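Emside Kitchen and Table Help
Home > Serving and Storage > Baskets and Trays

Plastic rattan bread basket - safe for unwrapped rolls, and how to clean the rim?

Posted by Verard
Tags: bread basket, synthetic rattan, cleaning, rolls

I bought a rectangular bread basket, dark brown, woven from synthetic rattan. The seller's label gave no material beyond "poly" and no care instructions. I want to use it on the breakfast table for rolls, mostly the long twisted kind with the pale and browned stripes.
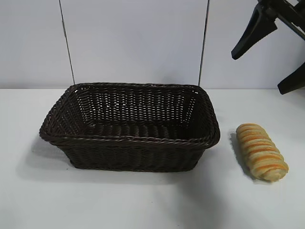 The basket, empty, and one of the rolls.

There are two things I would like to know before I put it into use.

First, can bread go directly on the weave, or does it need a liner? The bottom is ribbed and I expect crumbs to lodge between the strands. I have linen napkins, but they bunch up in the corners and the rolls end up sitting on the folds.

Second, how do I clean the braided rim? The walls are thin flat strands and look easy enough to brush out. The rim is a thick twist with grooves all the way around. My previous basket was natural willow and I ruined it by soaking it, so I would prefer to have a method this time before I start.

The dishwasher is an older Redero with no gentle cycle, if that matters.

3 replies - sorted by oldest

Pentti Savolainen

I will take your points in order.

Liner or no liner. Dry, crusty rolls can sit on a basket sold for food use. The difficulty is that "poly" does not tell you whether yours is one. Most woven plastic baskets are polypropylene or polyethylene, and both materials are common in food containers, but the same weave is also sold for shelf storage and bathrooms. If you cannot get a food-contact statement from the seller, use a liner. Use one in any case for anything glazed, filled, buttered or straight from the oven. Fat gets into a weave and stays there, and a hot roll on a closed surface sweats underneath.

For a rectangular basket, do not use a square napkin laid flat. Measure the inside length and width at the bottom and the inside height. Cut the cloth to the bottom size plus the height on all sides, then sew or pin the corners as you would for a fitted sheet. The side walls flare, so allow a little extra at the top edge. A liner cut this way lies flat on the bottom and does not bunch. Plain cotton is easier to wash than linen and takes less ironing. If sewing is too much trouble, fold a dish towel in thirds lengthwise and let the two ends run up the short sides.

Cleaning after each use:

1. Turn the basket upside down over the sink and tap the bottom with a flat hand. Do this before any water touches it. Wet crumbs turn to paste.

2. Go over the inside with a dry brush, working along the strands of the bottom and then diagonally on the walls. A pastry brush is too soft. A vegetable brush or a clean nail brush is right.

3. Brush the rim separately, following the direction of the twist. Pay attention to the inner edge, where the braid meets the wall. Fragments catch along that line and are easy to miss from above, so look at it from close up and under good light. 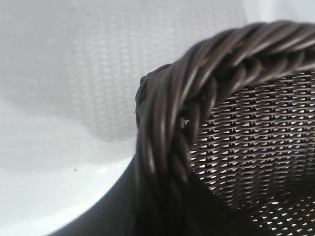
4. For anything the brush leaves behind, use a wooden toothpick laid almost flat against the strand. Do not pry upward. On many baskets the rim is wound over a core, and once a strand has been lifted it tends to stay lifted.

5. When it needs washing, use lukewarm water, a few drops of dish soap and the same brush. Rinse under the tap. Synthetic strands do not take up water the way willow does, but some baskets have a wire or wood frame inside the rim, and that part can rust or swell. Shake it out, stand it on one short side and leave it overnight.

I would keep it out of the Redero. Heat softens polyethylene, and a rectangular basket that has sagged on the rack will not sit flat again. The drying phase is worse than the wash.

Chien

I just put parchment in mine. Takes two seconds, throw it out after. Never washed the basket once and it looks fine. You're overthinking this.

Comment by Verard: Parchment slides when you take a roll out, at least on a smooth weave. How do you hold it in place?

Comment by Chien: I don't. It slides a bit.

Marrow_and_Rye

Agree with the first reply on the dishwasher. I have had the same type of basket for more than three years and the only damage came from setting it on a warm stove top, where two strands on the bottom flattened.

One correction on drying. Standing it on the short side lets water collect in the lower corner of the rim. I turn it upside down on a cooling rack so that the whole rim can drain, and then flip it after an hour. Also wipe the rim with a dry towel first - the grooves hold more water than you would expect.

If the rolls are to stay in the basket past breakfast, cover them with a second cloth. An open weave lets air through from all sides, so the crust stays crisp for a while and the inside goes stale faster. For overnight, move them to a bread box or a bag. The basket is for serving.

Comment by Verard: Thanks to all. I have written to the seller for the food-contact statement and will cut a cotton liner in the meantime. The cooling rack is a good idea, I have one the right size.

Comment by Pentti Savolainen: The rack is better than my method if the rim sits level on it. Check first that the rim is even on all four sides. Some of these rise slightly at the corners.

Related pages
Removing butter stains from woven placemats
Willow basket has gone moldy at the base
What size basket for a table of six?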